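The second album, without the rush

Strachan have spent most of the past year in a converted grain store outside Mamosville, and they are in no hurry to leave. The four-piece, whose debut 'Low Road Out' did well enough to get them off the support circuit, are finishing a follow-up that was meant to be out last spring. It now has a title, 'Clurusitz', and a running order that has changed several times since the label was first told it was final.

The delay was their own doing. They came off tour with nine songs written in vans and hotel rooms, recorded all of them in a fortnight, and then listened back after a break and found they liked two. The rest sounded like the first record played by people who were tired. One of the seven they threw away had already been played live and had a following among the fans who film everything from the front row. It will not be on the album, and the band say they won't be putting it out as a B-side either.

What replaced those songs is slower and has more room in it. The guitars are still there, but on half the tracks they come in late, and the singing is closer to the microphone. Drums were recorded in the loading bay, where the concrete gives everything a hard slap, and the vocals in a small upstairs office with a carpet and a radiator that had to be turned off between takes. On the opening track you can hear rain on the roof. They tried it again on a dry day and went back to the first version.

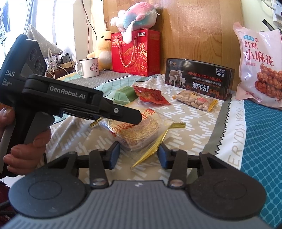 The title track is the one most people will talk about. Clurusitz is the village where the singer's grandparents lived, and the song goes through a single summer there, aged eleven, with a broken bicycle and a cousin who wouldn't speak. It runs to more than six minutes and has no chorus. The label asked for a shorter edit for radio and was given one that loses 20 seconds. That is the version stations will get in July.

There are more obvious singles. 'Ferry Money' is quick and bright, with a bass line borrowed from an old demo, and 'Say It to the Dog' has the sort of shouted ending that made the first album such a good night out. The band are fond of both but seem slightly wary of them. They have been careful to place them apart in the running order, at tracks three and eight, so that the record doesn't tip over into a party halfway through.

The new songs have had one outing so far. In the spring the band played an unannounced Saturday show at the Prullberg, the old dance hall on the Mamosville seafront, which holds 800 when both floors are open. They opened only the lower one and sold 200 tickets at £5 each on the door. They played the album from start to finish and then, after a short break, four songs from the first record. The sound was muddy in the first half and the keyboard failed during 'Ferry Money', which was started again. The title track got the longest applause of the evening, and went straight back into the set list.

A full tour follows in the autumn, with the Prullberg booked again for the last night, upstairs included. Strachan will be taking a fifth player with them for the first time, on keyboards and second guitar, as the new arrangements can't be managed by four people. Rehearsals have started in the grain store, which they have on a lease until the end of the year. They have asked the landlord about keeping it for longer.

'Clurusitz' is out in September on vinyl, CD and download. Tickets for the autumn dates go on sale in the same week.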